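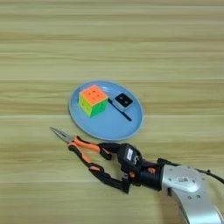

Step 3: Set your tool rules before you hit record

Okay, so this is the part I skipped for my first 40 runs at Hatton, and I had to throw every one of them out (ouch!). Write down how the hand is allowed to hold each tool. For pliers, ours says handles only, fingers off the jaws, and nobody reaches across the table while the arm is powered.

Hiu-tung Peng added a rule I really like: small parts live on the plate, tools live on the wood. Put that on your sheet too, and tape the sheet next to the stop button.

Step 4: Check the table between runs

Back the arm all the way out first, then look. I go plate, parts, tool, always in that order, and I write the run number in the log before I touch anything. If a part has slid off the plate, mark the run and keep it. Don't fix it quietly! 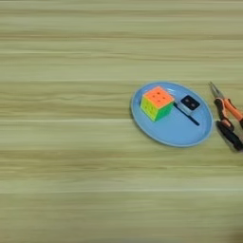
Arm out of view, pliers to the right of the plate.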